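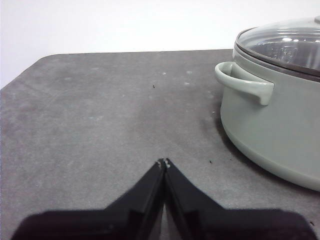

Section 2. Planning Your Budget Before You Order

Start your Trerel bench plan with the objects you want the arm to handle, then work outward to the parts you need to buy. It is the most enjoyable hour of the whole set-up, and it saves a lot of returns! A covered cooking pot makes a great first entry on the list: the looped side handle gives two fingers something to close on, the body is round, and the glass lid throws bright highlights that a wrist camera has to cope with. One item like that tells you plenty about fingertips, lighting and table space – all of which cost money.

2.1 Make your object list

1. Write down every object for the first project. Keep it short.
2. Weigh each one with its lid on, and again with whatever it will hold.
3. Measure the thickest part of each handle. Compare it with the opening width printed on your gripper's data sheet.
4. Circle the heaviest object and the widest grip. These two entries decide which arm you order.

Note: Payload figures include the gripper. Subtract its weight first.

2.2 Choose the table

1. Measure the floor space, including room for a person to walk behind the arm.
2. Pick a top with a plain, dull finish. Shiny tops add reflections.
3. Check that the mounting plate fits. The Zelbridge plate needs 400 mm of clear depth.

CAUTION: Do not clamp the arm to a folding table. The base can shift during fast moves.

2.3 Price the small parts

Fingertip pads are the line people forget. They are cheap and they wear, so order 6 pairs with the arm. Add cable ties, a spare wrist camera cable and a second emergency stop if two people will share the bench.

Rhun Rowlands, who set up the Rirkdale teaching lab, came in at $527 for small parts on the first bench and almost half that on the second. The leftover cable went straight into bench two – a lovely bonus.

2.4 Before you send the order

1. Add shipping for the table as a separate line. It usually travels by freight.
2. Ask for the lead time in writing. Orders placed in November can run into the holiday shutdown.
3. Copy your object list into the Adebisi planning sheet, columns A to D.
4. Save the quote with the sheet. You will want both for Section 3.

Note: Training hours are quoted separately. See Section 7.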